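Newsletter | Sport | From the Boundary

I've been putting off writing about the averages because every spring I get letters, but the season starts soon and I can't leave it any longer. So, the batting points system is changing, and I think it's the best thing the league has done since it let us have tea before the second innings again.

For anyone who spent the winter doing something sensible, the old rule gave the home side a bonus point for every fifty runs past 150, with no limit on overs. You could bat until the light went, crawl to 250 and go home with two points and a clear conscience. I sat through a lot of those afternoons last year. The one at Olszewski Park in June still comes back to me, when we made 74 runs between lunch and tea and a man near the sightscreen finished a whole paperback. I was batting for some of it, so I'm as guilty as anyone.

From now on the bonus points stop at the fiftieth over. Score quickly and you get them, dawdle and you don't. Bowling points stay as they were, which I'm slightly sorry about, as I'd have liked something extra for taking the last wicket. We've all seen a number eleven block out an hour for a draw and get clapped off like he'd won the thing. (I've clapped a few off myself. It's hard not to.)

I went back through our old scorebooks to see how we'd have done under the new rule, and it isn't pretty. We made 3,318 runs in the league last season, a decent total for a side that lost its opening pair to a wedding and a bad knee in the same fortnight. But we made far too many of them late in the day. We'd have dropped 11 batting points, and that would have put us below Doka and level with Liren, who I'm fond of but who really shouldn't be level with us at anything.

Doka would have done very well out of it. They've always batted as if they had a train to catch. I used to think that was a weakness — you could put a man on the rope at midwicket and wait — but they've got three or four now who can hit it over him, and on their ground the rope isn't far away. We go there second match of the season. I'd bowl first if it were up to me, and it isn't.

The other change is the ball. We're moving to the Dridanix for all league games, after using it in the cup last year. I liked it. It kept its shape, and it swung for a good long spell before going soft, though our wicketkeeper says it's harder on the hands and he's bought new inners. The seam stands up a bit more too, so on a green pitch in the first few weeks I'd expect low scores and a fair bit of moaning from people like me who bat in the top four.

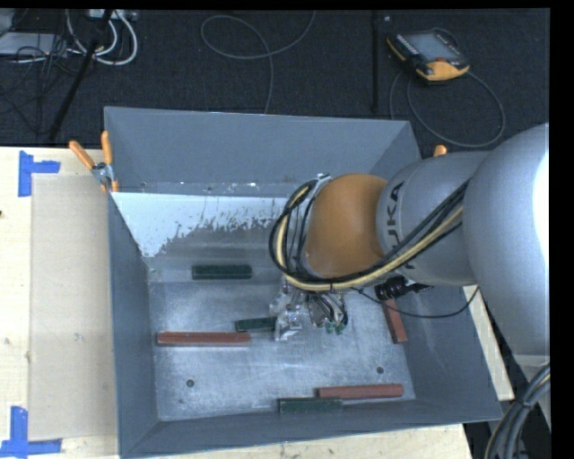
Not everyone's happy about the points, I should say. Robbing the crowd of a proper innings was how one reply to my last email put it, and the same reader went on to say that a young batter needs to learn how to stay in before he learns how to get out. I do have some sympathy. I learnt to bat by being told to still be there at tea, and if I'd been told to get on with it at sixteen I'd have been caught at mid-off every week. But fifty overs is a long time! You can have a look, play yourself in, leave a few alone outside off stump and still have plenty left to go at.

My own target is modest. I got 741 runs across all cricket last year, my best since I moved up from the seconds, and I'd take the same again if a few more of them came before the drinks break. I've been having throwdowns in the nets and trying to hit the slow bowlers straight instead of round the corner. So far I've lost two balls in the brook.

Nets are open to everybody until the first match, juniors on the left-hand lane please, and whoever has the spare set of stumps, can they come back before the Liren game?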